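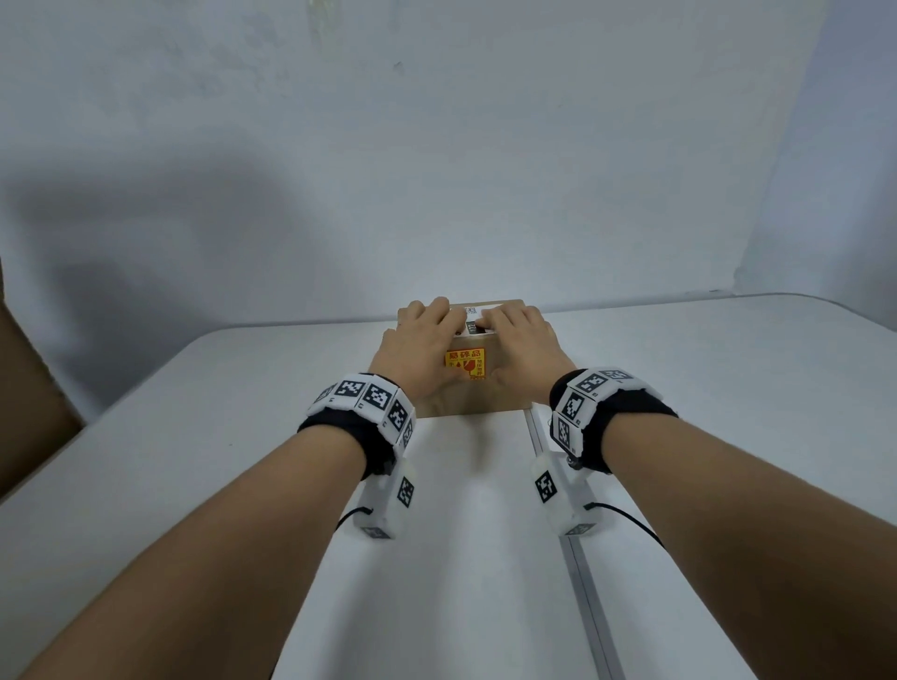 Sirnby parcel desk asks senders to mark fragile boxes

Home | News | Local | Business | Contact

Nov 8, 2023

Print this article | E-mail this article

The parcel desk at the Platon building in Sirnby is asking customers to put a fragile sticker on any small box that holds glass, china or electronics. The sticker should go on the front face, with the shipping label kept clear of it.

The desk handled 2297 parcels in April, and 43 of them led to a damage complaint. Most of those were small cardboard boxes with no warning on the outside, said Gladys Mfaume, who runs the desk.

"A sticker in any language is fine. We get them with Chinese characters and a broken glass on them, and everyone here knows what that means," she said. "What we can't work with is a plain box."

Marked boxes are now kept on a separate table and are not stacked. Staff have been told to lift them with both hands and to leave the labels uncovered so they can be scanned. Old labels should be removed or crossed out before a box is used again.

Stickers are free at the counter, up to 30 per customer. Shops that send more than that can order a roll through the Hovura branch - delivery takes 3 days.

Tarek Hajji, who sells secondhand cups and plates from his home in Nygård, said he already marks his boxes but had been putting the sticker on the bottom. "I'll move it," he said.

Claims for broken items still need the original box and a receipt.

Print | E-mail

Sign up for our newsletter to get local news by e-mail. You can unsubscribe at any time.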